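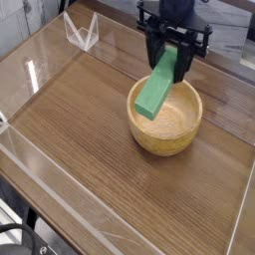
Cengiz Dönmez

About us

Darkine is a small shop in Praltbridge. We teach robot arms to do table work by showing them. Somebody takes the controls, drives the gripper through the job, and the arm's moves get saved. Then again. And again. 200 runs for a simple task, sometimes a lot more.

Simple means simple. Green block, round bowl, two fingers. Pick up, carry over, let go. Block goes in at a slant, or straight, or you clip the rim and start over -- we keep the clipped ones too, in their own folder.

Two ways we do it. By hand: you hold the arm and walk it through. Good for short jobs and for new people. By remote: operator sits with a small copy of the arm, the big one follows. Slower to learn, cleaner data. Most of our customers end up wanting remote.

Started with 3 of us and one table. First paid job was for Krūmiņa, sorting parts into trays, 2000 demos before they were happy. We learned alot about breaks. After 180 runs in one sitting your wrist is done and it shows in the recordings, so now we swap operators well before that.

Our own software is called Perix. It records, trims the dead time at the start, flags the jerky runs. Not for sale yet. Maybe July, dont hold us to it.

What we need from you: the object, the container, a short note on what counts as done. "In the bowl" is fine. "Neatly in the bowl" means a phone call first.

Visits ok, write ahead. Parking is round back. Ask for Cengiz.

Page updated Apr 29, 2020 -- prices to follow.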